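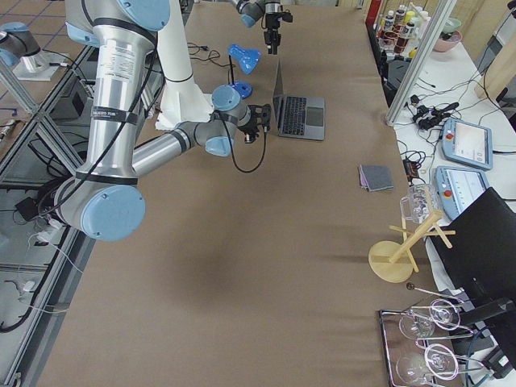

Troisième mois au club de robotique, et j'ai enfin quelque chose à raconter. Jusqu'en février on a surtout câblé, mesuré, recâblé. Le projet de l'année s'appelle Zemora. Le but est de faire ranger une table par deux bras, sans téléopération, pour l'épreuve « objets du quotidien » de la rencontre inter-écoles d'Ultholm.

Le règlement tient en 4 pages. Une table, des objets courants, une position d'arrivée pour chacun, 20 minutes au total. On perd des points si un objet tombe et on en perd davantage si un arbitre doit intervenir. Le choix des objets est libre, à condition qu'il y ait du verre et du textile. On a pris un ordinateur portable, une lampe de bureau bleue, des chiffons pliés, un égouttoir en bois avec sa carafe et des verres à vin.

Mon travail dans l'équipe, c'est la partie perception. Je ne touche presque pas aux bras. Je récupère les images, je trie, j'annote, je relance l'entraînement et je regarde ce qui casse. En mars on est arrivés à 1 906 images annotées, dont une bonne partie faite le soir après les cours. Le verre reste le point faible. La détection confond encore deux pieds de verre qui se croisent, et la carafe disparaît complètement sous certains angles.

On a recouvert la table de papier brun pour limiter les reflets. Ça aide pour la lampe, moins pour le reste. Le papier se froisse au bord et il faut le retendre de temps en temps, mais il coûte peu et on peut écrire dessus au crayon pour repérer les positions de départ.

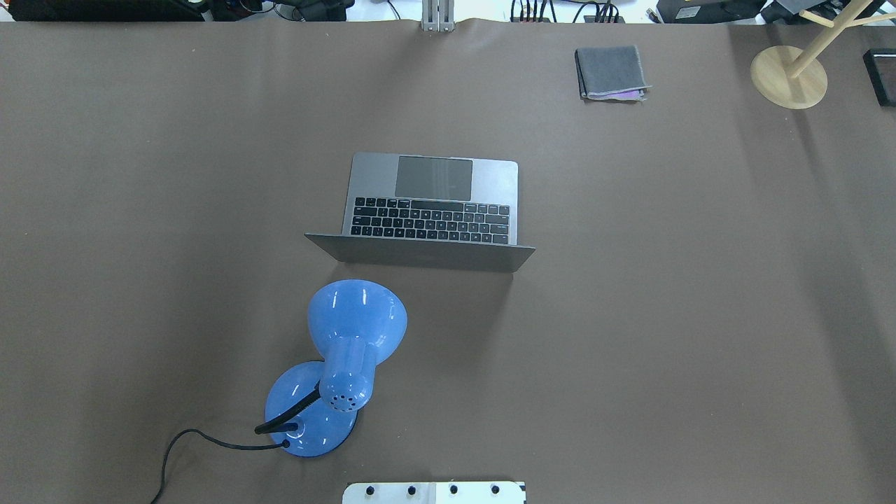

Le portable est l'objet qui nous a pris le plus de temps. Il faut rabattre l'écran sans pousser toute la machine, donc un bras tient la base pendant que l'autre accompagne le capot. Les premières versions partaient du mauvais côté de la charnière – une erreur de repère dans mon code, que j'ai mis deux soirées à trouver. Depuis, j'affiche les axes à chaque lancement.

Pour la planification on utilise Barkis, la bibliothèque écrite par la promo d'avant. La documentation est mince mais le code se lit bien. L'évitement entre les deux bras suit la méthode Kárason, vue en cours au premier semestre : on réserve des volumes, et le bras qui n'a pas la priorité attend. C'est lent. Avec une marge de 125 mm, les deux bras passent beaucoup de temps à s'attendre au milieu de la table. On va essayer de réduire la marge pour les chiffons et de la garder pour le verre.

Reste à faire avant Ultholm : refaire le calibrage des caméras, compléter les annotations des verres couchés, écrire la procédure de reprise après un arrêt d'urgence. Je m'occupe des deux premiers points. Le prochain billet portera sur le calibrage.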